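Zodow open house: an afternoon with the software people

I went to the Zodow open house in August expecting hardware and came home with six pages of notes on software. No complaints! The place is on the upper floor of an old office block in Stustow, and the doors opened at 11 in the morning. By the time I'd found the stairs there was already a line for the coffee and another for the planner talk, so I skipped the coffee.

The talk was the best part of the day. Their stack is called Natell, and it splits the work the way a lot of teams do now: a perception layer that says what is where and how sure it is, a planner that picks the next few seconds of motion, and a fast controller underneath that runs at 200 Hz and mostly tries to keep the hand from doing anything silly. What I hadn't seen before was how freely the layers argue with each other. If perception loses confidence halfway through a reach, the planner doesn't throw the whole plan away. It shortens it, slows down and asks for another look from a better angle.

Household trash is one of their favorite test subjects, and I can see why. A bin liner has no fixed shape, it shines, and you can see through it, so the depth readings go all over the place. A clear bottle is nearly as bad. The engineer giving the talk said the old version of the software used to treat the surface of a liner as a solid wall and plan politely over the top of it. The new one keeps a separate "soft stuff" map, where touching is allowed but costs a little. 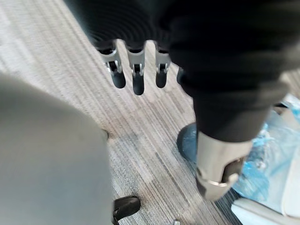
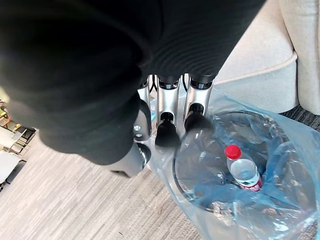
Wrist views with the fingers pointing down: over the striped carpet in the first, and at a lined bin with a red-capped bottle in the second.

Gazi, the replay tool

After the talk we got to play with Gazi, their log viewer, and I could have stayed there until closing. You load a run, drag a slider, and the wrist camera, the joint angles and the planner's guesses all move together. There are 3000 runs in the library they let visitors browse (the failures are tagged, bless them, and you can sort by type). My favorite feature is the "what if" button. Pause anywhere, change one setting, and it plans again from that exact moment so you can lay the two paths side by side.

I tried it on a reach that had stopped short, raised the cost of touching soft things, and got a lovely wide detour that would have taken forever. Lowered it too far and the planned path went straight through the bag. Finding the middle took me 5 tries, with a kid next to me offering advice, most of it good.

Questions I got to ask

Does the finger controller know about the plan? Only a little. It gets a target and a force limit, plus a flag that says whether contact is expected.

Do they retune for every room? The camera exposure, yes. The planner settings stay put unless the floor or the lighting really confuses things.

Can outsiders get Gazi? They're working on a version that reads other people's log formats. I left my email address on the sheet by the door.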